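Ticket 134: Blocks in front bin, complaint of mixed sizes
Opened by: Tonantzin Ochoa
Status: Open, waiting on supplier
Location: Fostham, block bins

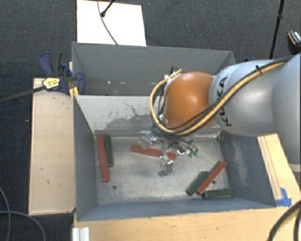
Tuesday, 9:10
Sketotel says every block in the order was cut to one length. I don't buy it. The red ones and the green ones don't look like a match to me, and I'd like somebody to put a ruler on them before we sign anything.

Tuesday, 9:45
Rovent replied that it's "likely an effect of the viewing angle." Maybe. Angle can fool you when one block sits farther back than another. But two blocks lying side by side and almost parallel shouldn't come out that different. Asked for the cut list. Got a brochure.

Tuesday, 11:20
Someone suggested the bin floor is the problem, on account of the scuffs. Scuffs don't shorten a block. Closing that line of inquiry.

Tuesday, 1:30
Cut list arrived from Cuautle. It covers 1000 pieces and gives a single length, with no split by color – so either the list is wrong or the greens came from another job. The supplier prefers a third answer, that we mixed in old stock. We had no old stock in green.

Tuesday, 3:05
Next steps:
Measure 2 reds and 2 greens, end to end, on a flat bench.
Write the lengths on masking tape and leave the tape on.
Do not top up the front bin from the new cartons.

Not accepting "within tolerance" as a reply unless they tell me what the tolerance is. Ticket stays open.

T.O.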